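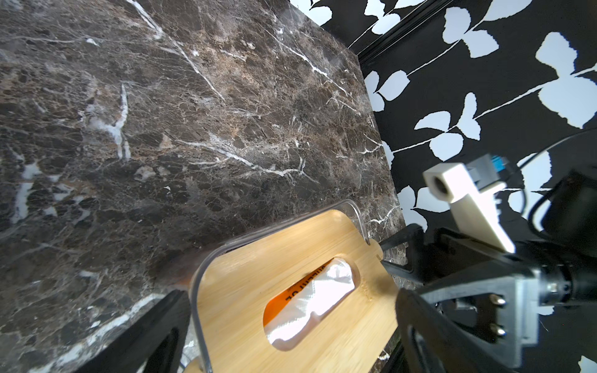
Clutach Sportsmen's Club
Minutes of the Regular Monthly Meeting, July

Call to order
The president called the meeting to order at 7:05 p.m. A quorum was present. Minutes of the June meeting were approved as posted, with one correction: the pistol bay closes at 8 p.m. in summer, not 9 p.m.

Private transfers on club property
The secretary reported that members have asked whether they may sell firearms to each other in the parking lot after matches. The club has no written rule. Discussion followed. Several members felt that state law already covers it and the club should stay out. Others said the club's insurance carrier will ask sooner or later. The vice president read a draft rule requiring that any sale begun on club grounds be completed at a licensed dealer. Sayce Outfitters has offered to handle these for members at a reduced fee.

Motion to adopt the draft rule as read. Seconded. An amendment to exempt transfers between immediate family members was offered and accepted. Motion carried as amended, 13 opposed. The rule takes effect in August and will be posted at the gate.

County noise ordinance
The county board will hear public comment on the proposed ordinance next month. As written, it would require ranges within 1,000 feet of a residence to stop outdoor fire at 6 p.m. The Rorkura Road houses fall inside that line. The secretary will send a letter asking that existing ranges be exempted. Members who plan to speak should sign up with the county clerk beforehand.

Rifle range
Backstop work on the 300-yard line is finished. The 175-yard berm still needs fill on the east side. The quote from Pivia Excavating was tabled until a second quote comes in.

New business
A member asked about allowing suppressors during the evening league. Referred to the range officers, to report in August.

Adjourned at 8:40 p.m.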